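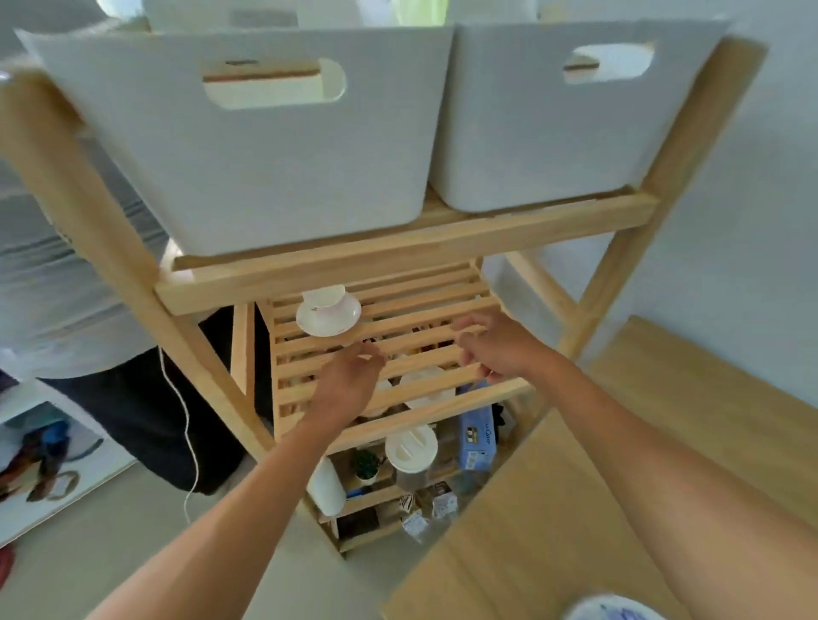

Häufige Fragen zum offenen Küchenregal
Von Loukia Michailidis, April
Drucken | Per E-Mail versenden

Seit dem Beitrag über Leiterregale aus hellem Holz kommen immer dieselben Fragen. Ich antworte gesammelt und sage gleich dazu, dass ich von offenen Regalen in der Küche weniger überzeugt bin als die meisten, die sie verkaufen.

Spart so ein Regal wirklich Platz?

Nein, jedenfalls nicht gegenüber einem Schrank mit derselben Stellfläche. Schräge Seitenteile sehen leicht aus, kosten aber oben Breite. Mein Modell, ein Bronberg, wird nach oben hin schmaler, und was im Katalog als »großzügige Ablage« läuft, reicht dort gerade für zwei Kisten. Was man gewinnt, ist Übersicht. Ob man die haben will, hängt davon ab, was man sehen muss, wenn man morgens Kaffee kocht.

Lattenboden oder geschlossener Boden?

Kommt darauf an, was draufsteht. Latten sind in Ordnung für Tassen mit Untertasse, Schüsseln, Töpfe mit breitem Boden. Alles Schmale kippelt, Teelöffel verschwinden, und Krümel landen eine Etage tiefer. Das Argument mit der Luftzirkulation lese ich ständig. Für Kartoffeln mag das stimmen, einer Teetasse ist Luftzirkulation egal. Wer Zucker oder Mehl auf dem Lattenboden umfüllt, macht das genau einmal.

Was gehört in die weißen Kunststoffkisten?

Leichtes, das selten gebraucht wird: Backformen aus Papier, Geschirrtücher auf Vorrat, die Tüten für die Tiefkühlung. Keine Konserven. Ich habe eine Kiste mit Dosen vollgepackt und beim Herunterheben begriffen, warum man das lässt. Undurchsichtige Kisten haben den Nachteil, dass man nach 3 Wochen nicht mehr weiß, was drin ist. Durchsichtige haben den Nachteil, dass man es sieht. Ich bleibe bei Weiß und klebe einen Zettel auf die Seite.

Braucht man Kisten mit Griffloch?

Ja. Eine glatte Kiste ohne Griff oben im Regal ist eine schlechte Idee, vor allem wenn die Ablage vorn eine Leiste hat und man die Kiste erst darüber heben muss. Durch das Loch kommt allerdings Staub, und in der Küche ist Staub immer auch ein bisschen Fett. Also entweder Deckel oder nichts hineinlegen, was sauber bleiben soll.

Darf das gute Porzellan offen stehen?

Wenn es täglich benutzt wird, gern. Eine geblümte Tasse, die nur zur Zierde dasteht, muss vor jedem Gebrauch gespült werden, und dann kann sie auch in den Schrank. Nayeli Becerra schrieb mir, ihre Sammeltassen stünden seit Jahren offen und es sei noch keine zu Bruch gegangen. Das glaube ich ihr. Sie hat keine Katze.

Taugen die Vorratsdosen von Clekomau etwas?

Die mit Schraubdeckel schon. Ein Deckel mit geriffeltem Griff lässt sich auch mit feuchten Fingern öffnen, das ist mehr, als ich von den teuren Dosen mit Bügel sagen kann. »Aromadicht« steht auf fast jeder Packung, geprüft habe ich es mit Kaffee und einer geschnittenen Zwiebel im selben Fach, und der Kaffee hat verloren. Kaffee kaufe ich seither in kleinen Packungen. Dosen aus weißem Kunststoff verfärben sich übrigens bei Curry und Paprika, egal was der Hersteller verspricht.

Wohin mit der Küchenrolle?

Nach unten, aufrecht, an den Rand. Einen Halter für die Wand habe ich von Bastetti gehabt, er ist zweimal heruntergekommen. Stehend braucht die Rolle keinen Halter, man muss nur beim Abreißen die zweite Hand nehmen. Direkt neben die Spüle würde ich sie nicht stellen.

Kunstpflanze im Regal, ist das nicht albern?

Ein wenig. Echte Kräuter gehen auf der unteren Ebene aber ein, dort kommt zu wenig Licht hin, und ich habe genug Basilikum beerdigt. Eine kleine künstliche im weißen Topf lässt sich unter dem Wasserhahn abspülen. Große würde ich nicht nehmen, die blockieren nur, was dahinter steht.

Wie viel Gewicht hält ein Boden aus?

Beim Bronberg stehen 20 Kilo pro Boden in der Anleitung, beim Barua 30. Verlassen würde ich mich auf keine der beiden Zahlen, weil nirgends steht, ob gleichmäßig verteilt oder in der Mitte. Schweres nach unten, und das Regal an die Wand schrauben. Ja, auch wenn es »standsicher ohne Bohren« heißt.

Muss helles Holz geölt werden?

Unbehandeltes ja, lackiertes nicht. Vor dem Ölen alles ausräumen, auch wenn es »nur kurz« sein soll. Flecken von Rotwein und Rote Bete bekommt man mit feinem Schleifpapier heraus, von den Hausmitteln mit Backpulver halte ich nichts.

Fragen, die hier fehlen, bitte per E-Mail. Anfragen, ob ich Rabattcodes habe, beantworte ich nicht.

Drucken | Per E-Mail versenden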